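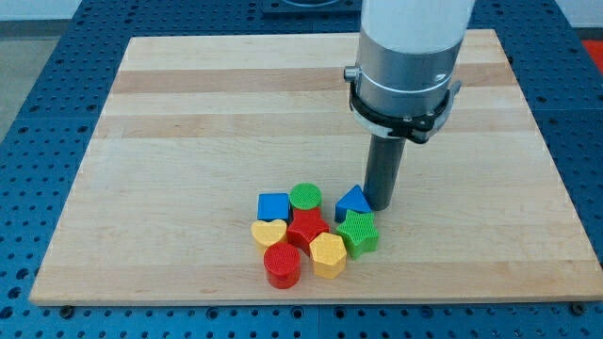 The arm over the maple board, with the eight blocks grouped.

Stotano Robotics Club
Minutes of the meeting of 19th September

The meeting opened in the shop at the usual time. Enough members were present for a vote. The minutes of the August meeting were read and approved with one correction: the spare power supply belongs to the school, and the club only has it on loan.

1. Block pushing project

The pushing team reported on the block task. The goal for the fall is unchanged. The arm has to push the blocks around the board with the rod and put them where a written instruction says, such as "move the green star next to the yellow heart." It may not pick anything up.

The team said single blocks in open space are going well. Trouble starts when the blocks are close together, as the rod tends to move a neighbor along with the one it was sent for. The round blocks are the worst for this. A member asked if the starting layouts could be spread out more. The team would like to keep the tight ones, as the rules for the Cedow Challenge allow them.

Agreed: every practice session will include tight starts as well as open ones. The team will write down which block was asked for and which blocks moved.

It was also agreed to settle on names for the shapes. Log sheets so far have used "cylinder," "circle" and "round" for the same thing. From now on the names are square, triangle, circle, heart, star and hexagon, always with the color first. Old sheets will not be rewritten.

2. Board and table

A member proposed painting a border on the maple board so that the software has a clear edge to find. There was some discussion. Those against said that paint would catch the blocks and could not be undone. Those in favor said tape had been tried and peeled. The proposal was put to a vote and failed by 2 votes. The board stays as it is for now.

The bolts that sit in the table holes at the edge of the board are to be left alone. If the board has to come off for any reason, the person who takes it off must tell the software team, and the position has to be measured again before the next run.

3. Software

The software team has moved the motion code over to Clavex. Old programs will still load, but speeds are now given in different units, so nobody should run a file from last year without checking it first. The lowest height of the rod is now set in one place in the code. Please do not change it in your own copy.

There was a request for a shorter startup checklist. The team will bring a draft to the next meeting.

4. Cedow Challenge

The entry form has been sent in. The club may enter 3 members as operators, and the rest can attend as pit crew. Operators will be picked after the practice runs in the shop. Anyone who wants to be considered should sign the sheet by the door.

The club needs 100 logged runs before it can submit its practice record. Runs stopped by hand count, as long as the reason is written down.

5. Money

The parts order from Stasiv was approved. It covers a spare clamp collar and screws. The request for a second set of blocks was put off until the entry fee is paid.

6. Other business

Members are reminded to keep bags and coats off the floor next to the table. Safety glasses go back in the drawer at the end of each session.

A new member asked if people who have not done the safety talk can watch a run. They can, from behind the line, but they cannot touch the controls.

To do before the next meeting
Pushing team: new log sheet with the agreed shape names
Software team: draft startup checklist, note on the new speed units
All members: sign up for practice times

The meeting was adjourned after the shop was cleaned up.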